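Moving my notes out of Vrettos

Apr 6, 2019

I've used Vrettos for my notes since version 2, and last week I finally moved everything out of it.
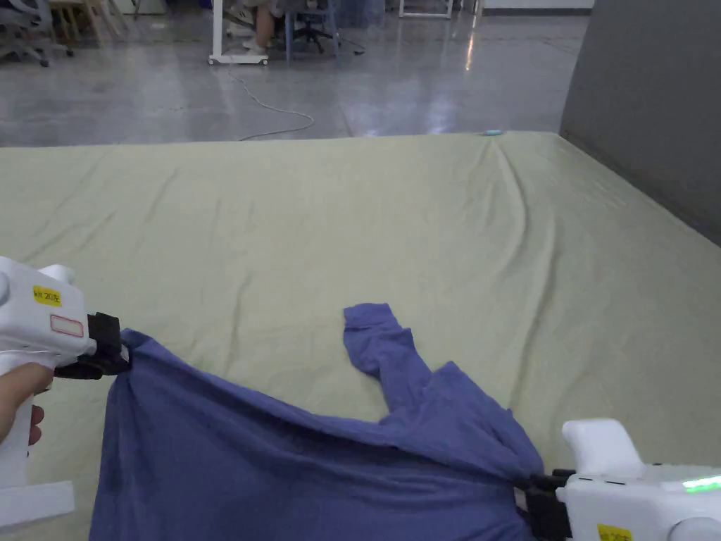

The reason is the license. I paid for the desktop version once and expected to pay again for a big upgrade every few years, which was fine with me. Version 5 is subscription only. My old key still opens version 4, but version 4 stops syncing in June, and the sync is most of what I use.

I wrote to support to ask if the old key counted for anything. They offered 13 months for the price of 12. It was a polite answer and it came the same day, but it works out to $60 a year for a program I mostly type grocery lists and router settings into.

So I exported. Vrettos has two export options, and the one you want is under File, not the one under Tools. The Tools one drops attachments without a warning. I had 2,120 notes, and 78 of them came through with broken dates. I fixed the ones I cared about by hand and left the rest.

Everything is in Istlow now. It's plainer and the search is slower, but the files are ordinary text files in an ordinary folder — I can open them in anything. Tags came over fine. Nested notebooks didn't, so mine are all one level deep at the moment.

I'm keeping version 4 installed on the old laptop until the sync shuts off, in case I find something missing. If you know how to get Istlow to sort by date created on the phone, please leave a comment. The setting is there on the desktop and I can't find it anywhere else.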